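From: Mateja Dimitriou
To: Plevia kitchen list
Date: January 14, 2025
Subject: Re: Bread for April

Vesna Đorđević wrote:
> Can we bake for 300 guests ourselves,
> or must we order from Koller?

Dear Vesna,

I think we can bake half. The dough can rest overnight in the cellar.

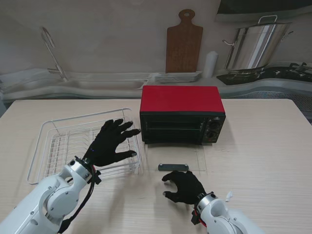

Table with the wire dish rack

Koller asks 239 for the other half, delivery included. Small rolls we can do in the toaster ovens.
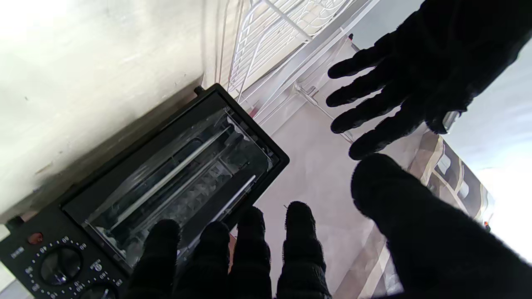 What is still open

Flour: Dragica will ask in Prumham. I also need a dry shelf for the sacks.

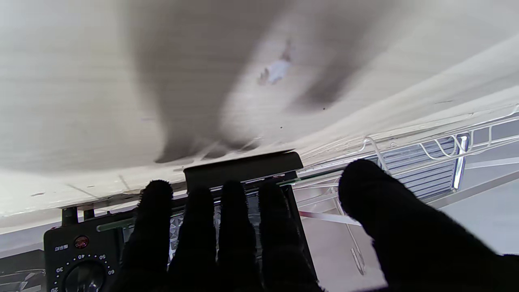

Shelves, from the front

Seeds we have from last year – please smell them first.

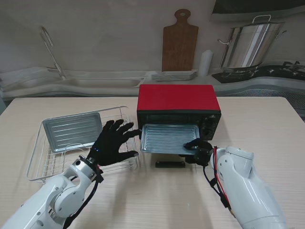 For the rye I would start the sourdough 3 days before. Who can feed it while I travel?

Greetings,
Mateja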